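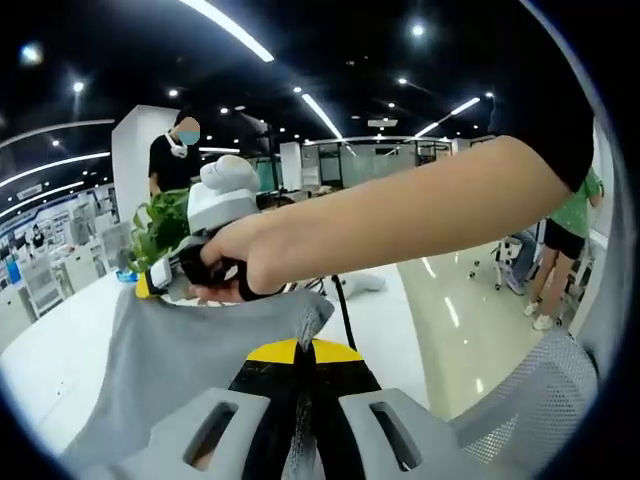
Plumulix brings handheld grippers to its Udeck office

Plumulix has started using handheld grippers at its open-plan office in Udeck. Staff pick up soft items with them, and the recordings train the sorting arms at the Skulura warehouse. The 11 people on the project came from packing – all keep their pay grade. Shifts end at 2 p.m., and night packing stops in March.

Contact: Plumulix press desk, Udeck | © Plumulix | Back to top
We use cookies. Accept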